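Foltitz Institute for Assistive Technology

The Institute has completed its equipment plan for the coming budget year. This thread sets out what was requested, what was approved, and what has been deferred. 1/11

The largest item is a second robotic arm for the household tasks program. The program studies how a fixed arm can support people who need help in the kitchen and dining area. Demand for time on the existing equipment now exceeds the hours available. 2/11

Two suppliers, Pruvell and Delico, submitted full quotations. Both covered the arm, controller, gripper, mounting plate and delivery. Only Pruvell included training for staff. Delico offered it at a separate daily rate. 3/11

The review group asked that simulation work be finished before any order is placed. Reach, mounting height and the position of furniture can be tested at very little cost in software. Changing them after installation is expensive. 4/11

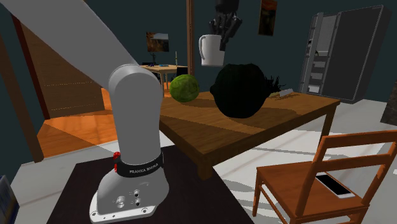 The group also asked for a list of everyday items the arm should be expected to handle, with mugs at the top. Grippers will be chosen against that list, and spare fingers have been budgeted as a consumable. 5/11

Computing is a separate line. The program ran 279 simulation trials in the planning period and often waited for shared machines. One dedicated workstation has been approved. A request for a second will be considered in January. 6/11

Installation costs were underestimated in the previous plan. Electrical work, floor anchors, a safety assessment and insurance added about 25 percent to the purchase price. These costs now appear as their own line and may not be moved to other uses. 7/11

Maintenance will be funded for 4 years from the date of acceptance. The Ruotsalainen Fund has agreed to meet half of the service contract, provided that outside research groups may book time on the arm. Booking rules will be issued before the equipment arrives. 8/11

Deferred: the mobile base, the second depth camera and the replacement of the test kitchen cabinets. Departments that depend on these items should plan on present equipment for the full budget year. 9/11

Final quotations are due by noon on the closing date stated in the tender notice. Late submissions will be returned unopened. Questions from suppliers must be sent in writing to the purchasing office, and replies will be shared with all bidders. 10/11

The full equipment plan, including the scoring sheet used for quotations, is available from the purchasing office on request. 11/11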